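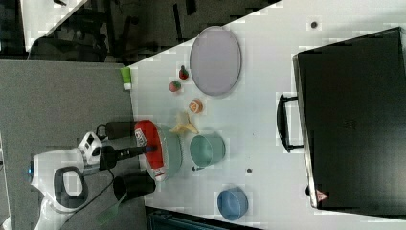 Photo: Sidra Farooqui

Let the planner wait

In our field we like to speak about the big model, the one which takes a sentence and gives back a motion. I want to defend a more boring part, the small programs between the model and the motors. My opinion is that most teams look there too late, and I include my own.

In February we spent 14 days training again a policy which reached a little to the left of everything. Marcus Bellamy was sure the data were poor. Then Tarık Kılıçarslan plotted the time stamps and found that the wrist images came 77 milliseconds behind the joint readings. The policy had learned correctly from wrong pairs. We corrected the log reader, and the old data became good data.
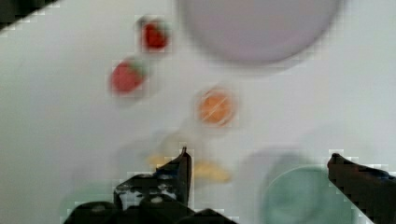

Wrist view, with the orange slice between strawberries and banana.

A picture like this one is difficult enough without a wrong clock. The blur hides the edges, and the banana is hardly more than a yellow stain. If the software also says that the arm was in another place at that moment, what can the network do?

So I would ask every group to write the replay tool first. It should show each camera and each joint on one time line, and it should refuse a recording when the streams do not agree.
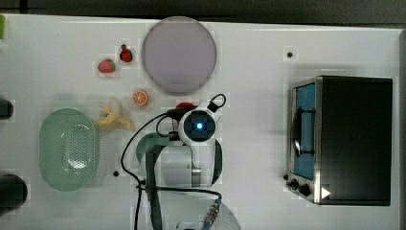
Jaime Garcia objects that such tools take weeks and bring no paper. He is right about the paper. Ours is 35 kilobytes of plain code and I open it every morning, before I open any training curve.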